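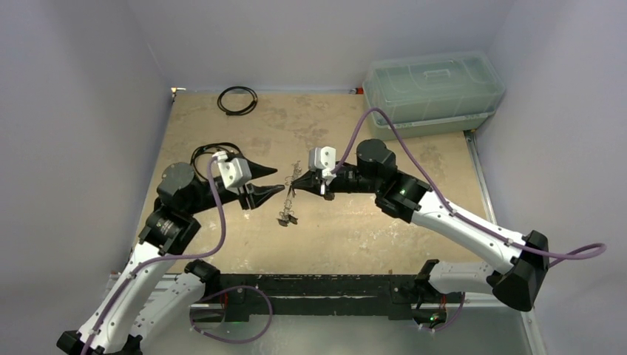 A twisted strand of metallic links between two robot arms.

Fix the chain or throw it out

26 Aug 2024
by Nelly Agudelo

I bought a bracelet for 5 dollars in January and it broke before the end of the month. One link opened. One. The rest of it fine, perfectly good, shiny even. And I stood in my kitchen with my thumb over the trash can and thought, well, what am I supposed to do, pay a guy?

So I asked a guy. There is a repair counter in the back of Caldeira, the shoe and key place on my side of town. He looked at it for two seconds. Eighteen dollars. Not a rip-off either, he has rent, he has a torch and a bench and forty years in his hands. But eighteen dollars on a five dollar bracelet. You see the problem.

I think we've got the whole argument about repair backwards and I want to get this down before I have to pick up my kid.

Everybody says people don't fix things because people are lazy. Or spoiled. My mother says spoiled. I don't buy it. Most people I know would love to fix things. They keep the broken lamp in the closet six years. That's not someone who doesn't care, that's someone who cares and has nowhere to take it.

What changed is the price of new. When the new thing costs less than the repair man's lunch, the repair man loses every time. Doesn't matter how good he is. You can give all the speeches you want about values.

And then the making. Things are built so you can't get in. My Zolar kettle has a base glued shut. Glued! The old one had three screws and a gasket you could buy at the hardware store. I wrote to the company and got back a very nice email offering me 15 percent off a new kettle. I don't want a new kettle. I have a kettle. It leaks.

Same with the Stomance coat, which I loved, and which has a zipper sewn in under the lining in such a way that the tailor has to take half the coat apart to get at it. She told me this kind of sadly. She said the zipper itself is nothing, a few bucks, it's the getting there. I think about that a lot. It's the getting there.

Now people will say, Nelly, who cares, it's a bracelet. Ok. But multiply. I went through my own checkbook app (yes I did this, it took a whole evening) and last year I spent $1185 replacing things I already owned. Not upgrades. Replacing. Of that, $791 was for stuff where a single part had gone. A hinge, a cord, the little plastic foot on the vacuum. I'm not rich. That is real money to me, thats a month of groceries and then some.

And it's not only money. When you can't fix what you have you stop looking at it. My grandmother knew every object in her house. Knew which chair had the bad leg and which way to turn the pan handle. I couldn't tell you where half my stuff is from. I don't think I'm worse than her. I just never had to open any of it up.

So what do I want. I want screws. I want the part sold seperately, for a fair price, for as long as the thing could reasonably last. I want a label on the box saying what it costs to replace the piece most likely to go, right next to the price, same size letters. If a kettle is thirty bucks but can't be opened, say so on the box. Let me pick the forty dollar one with screws. I would pick it. Maybe not everyone. Enough of us.

And I want the town to do something about rent for places like Caldeira. We gave a tax break to the Grornura outlet on the highway, which sells coats that last one winter. Fine, they bring jobs. The repair counter is a job too. It's a job that's been there since before I moved here and when he retires I don't see anybody standing behind him learning it.

I know the objections. Safety, somebody will open up the kettle and get a shock. People used to get a little booklet with a drawing in it and mostly survived. Cost, screws cost more than glue. Sure, a few cents. Charge me the few cents!

The other one I hear is that it's nostalgia. Old things broke too, and I only remember the ones that didn't. Partly true, I'll give you that. My grandmother's toaster was a menace. But when it quit my uncle had it apart on the table by lunch, and the argument was over which part was bad and never over whether you could get to it.

About the bracelet. I borrowed 2 pairs of pliers from the neighbor and did the link myself, badly. Took most of an hour and I pinched my finger. It has a crooked spot now near the clasp and it catches on my sweater. I wear it most days. The coat is still at the tailor's, the lamp is still in the closet, and the kettle is on a folded dish towel, leaking.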